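Imprimir | Enviar por correo

Dedos de la pinza: las puntas no cierran parejas

Ukar
Hola a todos. Cambié los insertos magenta de mi pinza de mano y ahora la punta izquierda llega antes que la derecha. ¿Qué tengo que ajustar primero?
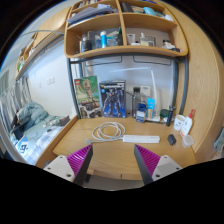 La pinza abierta, delante de la regleta.

Stivov
Afloja los 2 tornillos de cada dedo, cierra despacio y aprieta con la pinza cerrada. A mí me duró 5 meses.

Clekarier
Revisa también que el inserto entra hasta el fondo.

Usamos cookies. Aceptar

Contacto | © Shearer | Volver arriba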